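Automatización de Laboratorio II. Apuntes de la unidad 7
Buenas prácticas en manipulación bimanual de objetos domésticos
Docente: Gintarė Kairys. Revisión de prácticas: Tamás Szabó
Versión 2025-04-15

7.1 Alcance

Estos apuntes recogen las reglas de trabajo para celdas de sobremesa con dos brazos y pinzas paralelas. Se aplican a la práctica Nava (manipulación de copas y soporte). No sustituyen a la evaluación de riesgos de la celda, que se estudió en la unidad 2 y que debe estar firmada antes de energizar los brazos.

7.2 Terminología

Se entiende por volumen compartido la región que ambos efectores pueden alcanzar. Posición de reposo es la configuración articular desde la que empieza y en la que termina todo episodio. Se llama episodio a la ejecución completa de una tarea, con un único estado inicial y un único criterio de fin.

7.3 Percepción desde la muñeca

La cámara de muñeca se mueve solidariamente con el efector. Su vista incluye siempre parte de los dedos, y esa porción debe mantenerse constante entre sesiones. Si cambia, se repite la calibración mano-ojo antes de registrar datos.

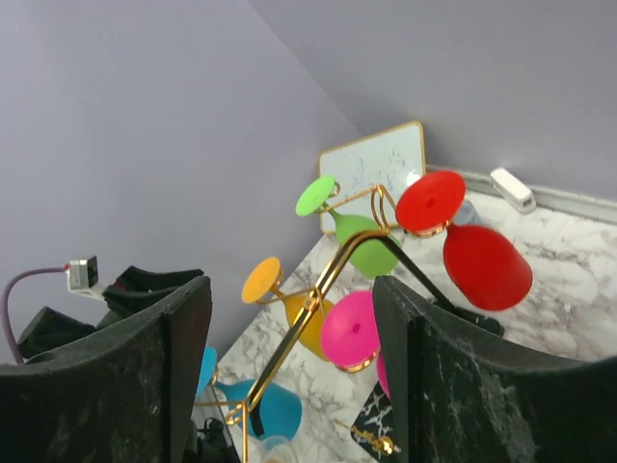
La oclusión por los dedos aumenta en la fase final de la aproximación. Por ello, la estimación de pose del objeto se fija antes del último tramo y no se actualiza durante el cierre. Los objetos translúcidos o con reflejos metálicos requieren comprobación con la cámara fija. El color puede utilizarse para identificar una copa, pero no para deducir su orientación: la referencia geométrica es el pie circular.

7.4 Preparación de la superficie

a) El soporte se coloca dentro del alcance de ambos brazos, con la base apoyada por completo.
b) Todo objeto ajeno a la tarea que permanezca sobre la mesa se anota en la hoja de sesión.
c) El estado inicial de cada copa (invertida, tumbada, colgada) se registra por separado. Una copa tumbada puede rodar y no debe tomarse como referencia de posición.
d) Los cables se fijan con holgura suficiente para el recorrido completo de la muñeca. Se verifica a velocidad reducida que ningún bucle entre en la zona de agarre.

7.5 Reglas de movimiento

Solo un efector ocupa el volumen compartido, salvo en tareas de transferencia declaradas. El otro permanece fuera, con la pinza abierta y sin carga. La prioridad de paso se asigna en el programa y no se modifica durante el episodio.

Al retirar una copa de un brazo curvo del soporte, la trayectoria sigue primero la dirección libre del gancho y después asciende. La extracción vertical directa transmite esfuerzo al poste y puede volcar el conjunto. 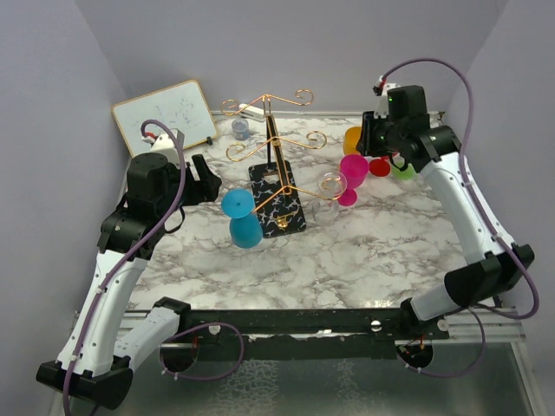
Figura 2. Celda de dos brazos con el soporte en el centro de la mesa y copas a ambos lados.

7.6 Parada y reanudación

Ante contacto no previsto se detienen los dos brazos, aunque solo uno esté implicado. No se reanuda desde el punto de parada: se vuelve a reposo por trayectoria verificada y el episodio se marca como interrumpido. Los episodios interrumpidos se conservan.

7.7 Entrega

Cada grupo presenta 100 episodios válidos, la hoja de sesión y el registro de paradas. Las dudas sobre el formato se dirigen a Zane Sakalauskas. La recuperación de la práctica se realiza en septiembre.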